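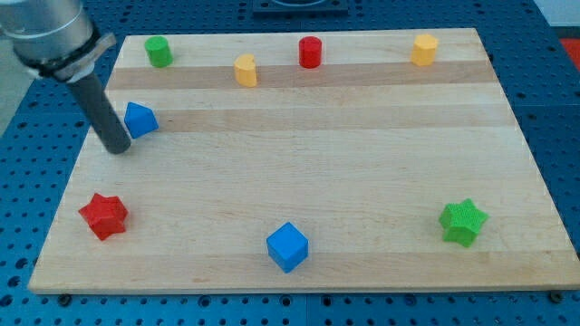

Gurnel分拣工位试用记:八周以后我还是不太想签字

先交代我的位置。我在一家做幼教教具的小厂管分装间,东西不复杂:各种形状、各种颜色的塑料积木从库房出来,按套件单配齐,装盒,封口,贴标。厂里去年十月订了一套Gurnel桌面分拣工位,代理商是Mac Mathúna,配套的调度软件叫Niltine。采购单不是我签的,但验收意见要我写,所以我把这八周的记录整理了一遍,删掉跟别家没关系的部分,贴在这里给同行看。厂家没有给我钱,也没有给我折扣,尾款还压着没付。

最后更新:2026年2月23日,星期一。

买之前他们说了什么

代理商来演示那天,讲的是“把人从重复劳动里解放出来”。这句话我在别的展会上听过很多遍,每次听完都想问一句:解放出来以后去哪儿?演示的人没有答,翻到下一页讲回本周期去了。

那张回本表我留了复印件。表里把分装间一个工时的成本写成一个整数,再乘上机器预计顶掉的工时,得出一个很漂亮的月数。表里没有的是:谁来摆料,谁来清理卡住的件,谁在软件死掉的时候去重启,谁在换套件的时候重新教它认形状。这些活后来全落到了原来那几个人头上,工时照算,只是换了名目,在报表里叫“工位支持”。

所以如果你也收到类似的表,先找“工位支持”这一行。要是没有这一行,就自己加上。

装起来是什么样

到货是一条机械臂、一张带孔的蓝色台面,外加控制柜和一台装好Niltine的主机。臂的末端我们用的是那根深灰色的圆头长杆,别的末端要另外报价。台面上的孔是阵列的,想固定什么就往孔里上螺栓,这一点我没有意见,夹具位置改起来很快,车间里的人自己就能弄,不用等代理商。

作业区是一块浅色的拼条木板,直接平放在孔板台面上。我第一次看见的时候以为是临时凑合,问了才知道交付方案里就是这么写的。木板本身不难用,积木放上去不打滑,跟蓝色台面也分得开。问题出在颜色上:这块板靠里的一截偏深,是黄褐色的,靠外的一截是浅奶油色。我们的黄色件放在深色那一段,识别置信度就往下掉,放到浅色那一段就好一些。这事我报给了代理商,回复是“建议更换为颜色均匀的底板”。我问换板的钱算谁的,邮件就停在那里了。

控制柜的风扇声音偏大。坐在旁边一整天的人会烦,站在门口看演示的领导听不出来。

它做得好的地方

我不想写成一篇只骂不夸的东西,好的地方照写。

重复定位很稳。同一个点位,上午和下午去看,肉眼分不出差别。五角星这种边角多的件,人手摆放时容易歪,它对位置的把握比我们刚上岗的新人要强。圆柱和方块更不用说,立着的件它靠得很近也不会碰倒,前提是事先把件摆开了。

急停可靠。我们试了很多次,包括在我认为最不该停的时候拍下去,每次都停得干脆,恢复流程也不啰嗦。这一项给满分。

日志很全。八周下来Niltine里留了3,848条动作记录,每一条都有时间和结果,能导出表格。我后面写的判断基本是从这份表里翻出来的,从这个角度讲,软件至少老老实实地记下了自己的毛病。

它做得不好的地方

摆料。宣传页上写“无序来料”,我们现场的理解是一筐积木倒上去它自己挑。真实情况是件与件之间要留出空,挤在一起它就犹豫,犹豫完了报警。于是每一批开始前都要有人把件在板上散开。红的星、绿的星、蓝方块,各自离得远远的,它干起来很顺,看着也体面。可是把件一个个散开摆好的那双手,原先一伸就直接把它们装进盒子里了。

我做过一次很土的对比。让老员工按原来的办法配20套,再让Gurnel加一个摆料的人配20套,同样的单子,同样的件。老员工先配完,还有时间去倒了杯水。代理商看了说这个对比不公平,机器可以不休息。我同意机器可以不休息,但旁边摆料的人要休息,这一点他的表里也没有。

形状相近的件。我们有一种黄色圆柱,顶面开了缺口,看上去像一颗心;另有普通圆柱。从某些角度它会把两种混为一类,尤其是缺口朝后的时候。六棱柱和五棱柱也混过几次,颜色不同的时候不成问题,颜色相同就要看运气。宣传册上的识别率是一个很高的数字,我不在这里引用,我没有办法在自己的车间里得出那个数。

换型。从一套单子换到另一套单子,手册写15分钟。我们最快的一次达到了,那天培训师就站在旁边。他走了以后我们再没有达到过。这倒怪不得操作的人,换型界面有一步要在两个窗口之间来回核对坐标,字很小,确认键和取消键紧挨着,误按一次就从头来。

培训师叫Diarmuid Kinsella,从Beltedine那边过来的,人很耐心,中文说得比我预想的好。我把字小的事跟他说了,他记在本子上,说下个版本会改。我后来装了下个版本,字还是那么小,多了一个深色主题。

对人的影响,这部分我写得长一些

机器的参数网上都能查到,下面这些查不到,我觉得才是该不该买的关键。

第一件事是节奏。原来分装间四个人一张长桌,边聊边配,谁手慢了旁边的人顺手带一把,到点一起收。工位装上以后,其中一个人被固定在台子旁边,面朝机械臂,背对另外三个人。她的节奏由报警灯决定:响了就过去,不响就等。她跟我讲,以前一天下来是手酸,现在是心里累,说不上干了什么,但一刻不敢走开。我把这句话原样写进了验收意见,上面批的是“属主观感受”。

主观感受也是感受,她两周以后申请了调岗。

第二件事是手艺。外人看配积木觉得谁都会,这里头有门道。老员工抓一把在手里就知道有没有毛边,有没有缩水变形,颜色跟上一批对不对得上。这些检查从来没写进流程,是顺手做的。件不再从人手里过一遍以后,顺手的检查也跟着没了。十二月底有一批绿色件偏色,装盒之后才发现,返工花了两天。事后开会讨论加一道质检,要增加一个人。我在会上提了一句,那个人原来就有,他们看了看我,接着讨论质检岗的工资。

公平地说,偏色这件事也不能全算到Gurnel头上。它从来没有承诺检查色差,是我们自己把两件事当成了一件。可是买的时候谁会想到去列一张“人手顺便做了什么”的清单?我现在建议每个准备上自动化的班组先列这张清单,列的时候不要让管理的人写,让干活的人写,而且给足时间,很多东西他们自己也要想两天才想得起来。

第三件事是排班。厂里原来的打算是机器到位后晚班只留2个人。我们试过一周,第三天晚上软件掉线,留守的两个人都没有管理员密码,打代理商的热线,热线转到语音信箱。他们把机器断电,两个人手工配到下班,单子没有误。第二天早上报表里那一晚的产量算在了工位名下,我去改,系统不让改。

这件事我到现在还有气。产量是那两个人做出来的,夜里没有人帮他们,功劳记在一台断了电的机器上。Niltine按工位统计而不按人统计,手工补的数只能挂在工位下面,这个设计写在手册后面的附录里。如果你们厂的奖金跟产量挂钩,签合同以前一定把这一条问清楚,最好让他们当场演示一遍断电以后怎么录数。

第四件事,谁学会了。培训只给了两个名额,都给了技术科。车间里的人要改一个点位,得写单子,等技术科有空。台面上的螺栓他们自己能拧,屏幕里的坐标他们碰不了。我去争过一次,理由是天天站在机器边上的人最清楚哪里别扭。结果争来一个只读账号,能看,不能改。后来有个年轻的姑娘拿这个只读账号自学,把报警代码抄了一整本,现在技术科遇到问题先来问她。她的工资跟去年一样。

我没有反对机器的意思,我自己年轻时候在注塑车间干过,知道有些活就该让机器去干,烫的,呛的,压手的。配积木这个活不烫也不呛,坐着干,桌上还能放收音机。把它排在自动化的头一个,理由大概只是好演示:颜色鲜艳,件小,放在板上拍出来好看。我们厂里真正伤腰的是库房到分装间那段搬筐,问过代理商,说目前没有合适的方案。

服务

Mac Mathúna的售前很快,当天回电话。售后要看运气,白天还行,晚上参照上面那一段。备件报价偏高,末端那根杆单买的价格我看了两遍,以为小数点打错了。远程诊断要求开外网端口,我们信息科不同意,最后折中成每次临时开,开一次要三个人签字。

说明书有中文版,翻译比较硬,“教点”和“示教点”混着用,新手会以为是两样东西。建议直接对照英文版看图。

适合谁

件的种类少,一张单子能连着跑好几天,而且手边本来就缺人的厂,可以考虑。学校实训室、展厅、做算法验证的地方也合适,它的日志和急停在那种环境里很有用。

像我们这样单子碎、换型勤、老员工手又快的,我看不出必要。真要上,先租一段时间,让干活的人写试用意见,别让我这种坐办公室比坐车间多的人代笔。

打分(满分五分)

机械部分:四分。稳,安静谈不上。
Niltine软件:两分。日志加分,换型界面和产量统计扣分。
售后:两分半。
对班组的影响:我不知道怎么打。调走了一个人,多出来一本手抄的报警代码,收音机搬到了另一头。

验收单上我勾的是“有条件通过”,条件写了七条,头一条是产量按人录入,第二条是给车间开可编辑账号。代理商回复说前者要等Beltedine总部排期,后者可以谈。等哪一条落实了我再来补,尾款也到那时候再说。

补充两点,回复私信里问得多的:

一,底板后来没有换,我们把黄色件统一摆到浅色那一截,识别好了不少,摆料的人多走半步。

二,有人问积木会不会被那根杆磨花。星形件表面本来就带细纹,看不大出来;方块的面光一些,我留了几块在抽屉里对比,过一阵子再看。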